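Storitard Setup Guide
Part 4: Bins, labels and your first count

7 shares | 2 comments

By now you should have Storitard installed and your shelves named (that was Part 3, and if you skipped it, go back, I'll wait). In this part we get your bins into the system and stick labels on them. I set up my own shop this way, with almost 900 entries by the end of it, and I made plenty of mistakes along the way that you don't have to repeat!

Before you start

Have your label sheets, a soft cloth and a pencil handy. Charge your phone and sign in with the same account you use on the computer. I once spent a whole evening adding bins to the wrong account, and moving them over was no fun at all.

Adding your bins

1. Open Storitard and tap Places, then New Bin. It will offer you the next free number. Take it. You can pick your own numbers, but then you have to remember what you picked.

2. Give the bin a plain name. "Brackets, small" is good. "Misc" is how you end up with a whole shelf called Misc (ask Kojo Odoi, he had one).

3. Choose what the bin holds. You can leave the amount blank for now and fill it in during the count.
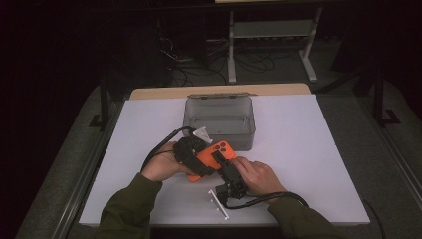

4. Tap Save and wait for the green check before you go on to the next one. If you leave too soon the bin gets saved as a draft, and drafts don't show up in search.

Note: Drafts live under Settings > Unfinished. Have a look in there if a bin seems to have vanished.

Putting on the labels

I use the Tolley sheets, the matte ones. Glossy labels look nicer but they throw back the overhead light and the code won't scan unless you tilt your head and your phone and your whole life around it.

5. Wipe the side of the bin with the cloth and let it dry completely.

6. Stick the label low on the short side, with the code facing out. Press from the middle toward the edges.

7. Scan it right away. The screen should show the bin name you typed in step 2. If it shows a different one, peel the label off now while it still comes up easily.
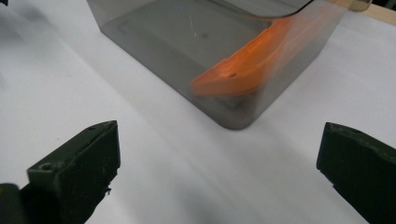 Tinted plastic bin with an orange part inside.

Caution: Don't put a label over a crack or a seam. It'll lift on you, usually in December when the heat comes on and the air gets dry.

On see-through or tinted bins I like to keep one side free of labels so I can peek in. Raquel Sampaio puts hers on the lids and swears by it, but then she never mixes up her lids, and I do.

Your first count

8. Go to Counts > Start New and pick a single shelf. Please don't pick "Everything" the first time! I did, and I was still at it at 11 at night with 591 entries done and no wish to see another screw.

9. Take one bin at a time. Empty it, count, type the amount, put it all back.

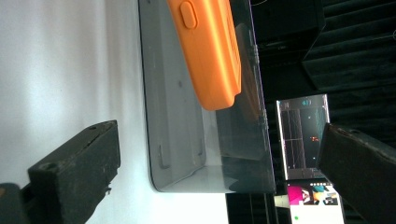
If you get called away in the middle of a bin, tap Hold and the app keeps your place until you come back. Tapping Close throws out the bin you were on (the finished ones are safe). I'd like those two buttons farther apart, and I've told Meifang Xiong so more than once.

10. When the shelf is done, tap Finish. You'll get a short list of anything that looks odd, such as a bin with a zero in it. Check those by hand before you accept the list. Mine once claimed I owned 1121 hinges, and I'd simply typed the 1 too many times.

Part 5 covers sharing your shelves with other people and setting who can change what.

Get new guide parts by email. Enter your address to join the newsletter. Unsubscribe anytime.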